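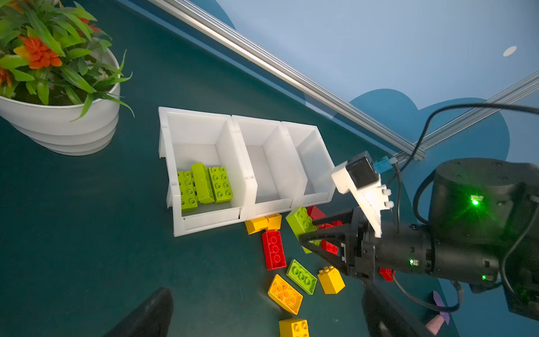 Support > Learning Spaces > Storage and Materials > Resolved Requests

Print this page | E-mail this page

Request: Three-bay brick organizer, sorting procedure and divider movement
Product line: Westura tabletop storage
Location: Geltora Children's Library, activity room
Submitted by: Leanne Bloxham, Activity Room Supervisor
Assigned to: Keith Mapplebeck, Materials Support
Status: Resolved
Priority: Standard

Initial report

The activity room uses white plastic organizers with three open compartments for its building bricks. The bricks are red, yellow, orange and green. At the close of each session the bricks are to be returned to the organizers by color before the tables are cleaned.

Staff report two problems. First, there are four colors and three compartments, and the printed procedure does not state where the orange bricks belong. Some sessions have placed them with the red and others with the yellow, and the opening staff have had to sort them again. Second, one organizer slides when bricks are pushed against its front edge, and the wall between the left and middle compartments has been reported as loose.

The supervisor requests a ruling on the orange bricks, and advice on whether the organizer should be withdrawn.

Log

Entry 1, Keith Mapplebeck, 9:15 a.m.
Request received. Please confirm whether the affected organizer is one of the original units supplied in 2003 or a later replacement. Please also confirm whether the feet are still attached to the underside.

Entry 2, Leanne Bloxham, 10:40 a.m.
The organizer is a later replacement. Two of the feet are missing. The remaining feet are in place but hard and shiny. The tabletop was wiped with the usual cleaner before the unit was checked, and it still moved under light pressure.

Entry 3, Keith Mapplebeck, 11:05 a.m.
Please remove the remaining feet, clean the underside with warm water and a small amount of dish soap, and dry it fully. Do not use the abrasive pads kept at the sink, as they scratch the plastic. A replacement set of feet has been requested from the Prinside supply room under the existing materials account. No purchase form is needed.

With regard to the divider, please empty the organizer and press gently on each wall at the top and again near the floor of the compartment. A small amount of give at the top is acceptable. Movement at the floor is not, and a unit showing it should be withdrawn.

Entry 4, Leanne Bloxham, 1:30 p.m.
Divider checked as instructed. There is slight give at the top and no movement at the floor. The member of staff who first reported the wall as loose was present and agreed with the result. The underside has been cleaned.

Entry 5, Imogen Rowbotham, Collections and Materials, 2:20 p.m.
The question of the orange bricks was referred to this office. The following arrangement applies to all three-compartment organizers in the activity room:

Left compartment: green
Middle compartment: yellow and orange
Right compartment: red

Orange is placed with yellow for the reason that several of the older orange bricks have faded and are difficult to tell apart from the yellow under the evening lights. Bricks need not be stacked or turned studs up. They may lie in any position provided that none stands above the rim.

One color should be completed before the next is begun, starting with green.

Entry 6, Leanne Bloxham, 4:10 p.m.
Replacement feet received and fitted. The organizer no longer slides when pushed lightly from the front. The closing team has been given the arrangement in Entry 5. Jade Holroyd asks whether the same order applies to the deep Tak bins by the window.

Entry 7, Imogen Rowbotham, 4:35 p.m.
It does not. The Tak bins hold mixed bricks and should remain unsorted.

Resolution

Feet replaced. Divider found to be within acceptable limits and the unit retained in service. Color arrangement issued and the printed procedure amended by Märta Solheim. The amended sheet replaces the version posted inside the cupboard door, and the earlier version should be discarded. The unit will be checked again in October with the other activity room furnishings.

If the organizer begins to slide again before that check, please reopen this request and do not submit a new one.

Comments (2) | Shares (6)

Print this page | E-mail this page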